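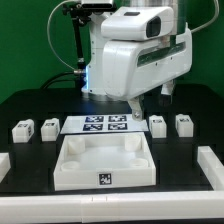
**Ticket 481: Arbeitsplatz Stanside, Markerblatt und Rückwand**

Gemeldet von: Lena Ziółkowski
Bearbeitung: Chrysoula Papadakis
Priorität: normal
Status: teilweise erledigt

## Meldung

Das Markerblatt auf dem schwarzen Tisch ist zu klein gedruckt. Laut Vorlage hat ein Marker 84 mm Kantenlänge, mit dem Stahllineal komme ich bei allen vier darunter. Betroffen ist auch das Ersatzblatt aus der Mappe, beide stammen aus demselben Druckauftrag.

Zweiter Punkt, kann auch ein eigenes Ticket werden: Der grüne Hintergrund war mit 2.000 mm Breite bestellt. Gemessen habe ich 1.970 mm. Im Bildausschnitt reicht das, aber bei der Planung für Nirkville wurde mit dem Bestellmaß gerechnet.

## Verlauf

**Montag, 9:10, Papadakis**
Übernommen. Bitte die PDF-Datei anhängen, aus der gedruckt wurde, und angeben, welcher Drucker es war. Das Blatt bis zur Klärung liegen lassen.

**9:25, Ziółkowski**
Datei hängt an. Gedruckt im Flur im Erdgeschoss, über den normalen PDF-Betrachter, Einstellungen nicht verändert.

**10:05, Papadakis**
Vorlage geprüft, die Maße darin stimmen. Im Druckdialog steht auf dem Rechner am Tisch »An Druckbereich anpassen« als Voreinstellung. Damit wird die Seite verkleinert, der weiße Rand wird entsprechend breiter. Umgestellt auf »Tatsächliche Größe«.

**10:20, Papadakis**
Neuer Ausdruck, zwei Exemplare. Kantenlänge waagerecht in Ordnung, senkrecht ebenfalls. Bitte immer in beiden Richtungen messen, der alte Drucker in Sallberg hat nur in Einzugsrichtung verzogen.

**10:40, Ziółkowski**
Eins der neuen Blätter ist für den Tisch vorgesehen. Frage zur Lage: Soll ich es an den Rillen in der Tischplatte ausrichten oder an der Plattenkante?

**10:50, Papadakis**
An den Rillen. Die Kante hat eine Fase, da legt jeder anders an. Das Blatt muss vollständig plan aufliegen. Zum Fixieren nur schmales mattes Klebeband an den Ecken, nichts über die Marker kleben und nicht laminieren, die Folie spiegelt.

**11:30, Ziółkowski**
Alte Blätter mit »ungültig« beschriftet und aus der Mappe genommen. Mattes Band ist keins mehr im Schrank, nur glänzendes. Bis dahin bleibt das neue Blatt in der Mappe.

**13:15, Papadakis**
Zwei Rollen nachbestellt, zusammen mit dem Reinigungsmittel für die Platte. Bitte keinen Glasreiniger verwenden, der hinterlässt auf der schwarzen Fläche Schlieren.

**14:00, Papadakis**
Wegen der Rückwand mit Tsakiris telefoniert. Die 2.000 mm sind dort das Rohmaß, auf beiden Seiten geht der Saum ab. Auf dem Lieferschein steht tatsächlich »Rohbreite«. Eine Reklamation ist damit vom Tisch. Für Nirkville bitte das Fertigmaß angeben, die Bestellung ist noch nicht raus.

**14:20, Ziółkowski**
Bestellung für Nirkville geändert, Fertigmaß eingetragen.

## Offen

- [ ] Mattes Klebeband abwarten, neues Blatt auflegen und fixieren
- [ ] Nach dem Fixieren Kantenlänge nachmessen und hier eintragen
- [ ] Druckvoreinstellung auf dem zweiten Rechner prüfen (Papadakis)
- [x] Ersatzblatt in der Mappe getauscht
- [x] Maß der Rückwand mit Lieferant geklärt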